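Cable day on the Clumlow rig

So the left wrist cable died again. Same spot as last time, right where it goes into the sensor module, and of course it didn't die cleanly. It flickered. I'd get a good signal with the arm tucked in and garbage the moment it reached out over the bed, which had me blaming the software for a whole evening (sorry, software).

If you're new to this blog: Clumlow is my two-armed bedroom-tidying setup, and most of my free time since June has gone into keeping it running. It handles pillows and bedding and that's about it.

The old cable was 485 mm and I'd zip-tied it tight because it looked neat. Bad idea! The wrist needs way more slack than you'd think. The new one is 860 mm, with a big lazy loop hanging off the left side, and it looks sloppy and I do not care.

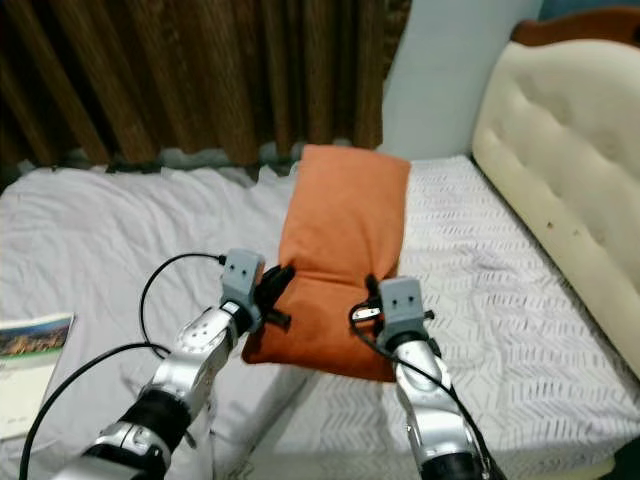 I also redid the connector on the right while I had the tools out. That one wasn't failing, but the cable runs down the length of the arm and I wanted to check every tie along it. Found 3 that were pinching. Snipped them and put new ones on, loose enough to slide a pencil under.

Then grip force. I keep the settings in a little program called Olov, and after any wrist work I go back to the lowest squeeze and creep up from there. A pillow is a great test piece because it forgives you. Duvets are harder, they bunch up and drag, and a low reach toward the floor is where a short cable really gets yanked. My routine is ten slow reaches down by the side of the bed, then ten at normal speed, watching the signal the whole time.
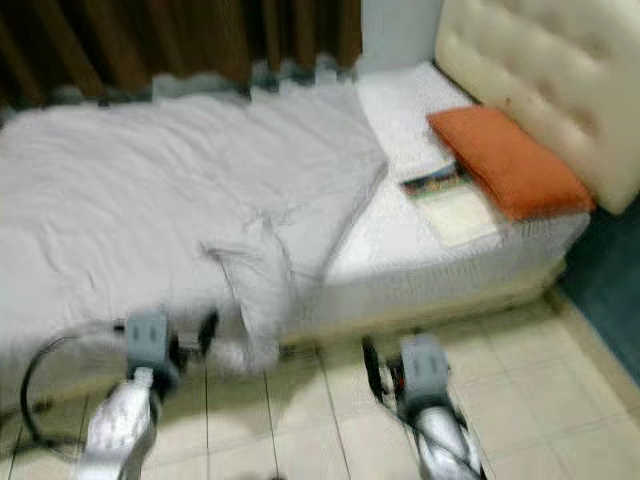

Posted by the Mosiritz workshop blog
Filed under: Clumlow, repairs

Both sets of ten came up clean on the readout, left and right, so I'm calling the cable fixed for now. I've written the new length on the inside of the toolbox lid so I don't cut another short one at eleven at night.

Still on the list: a proper strain relief for the left module. I have a Lindholm clamp in the drawer that might fit if I file the edge down a bit. If you've used one on a wrist that twists a lot, leave me a comment, I'd love to know whether it chews the jacket.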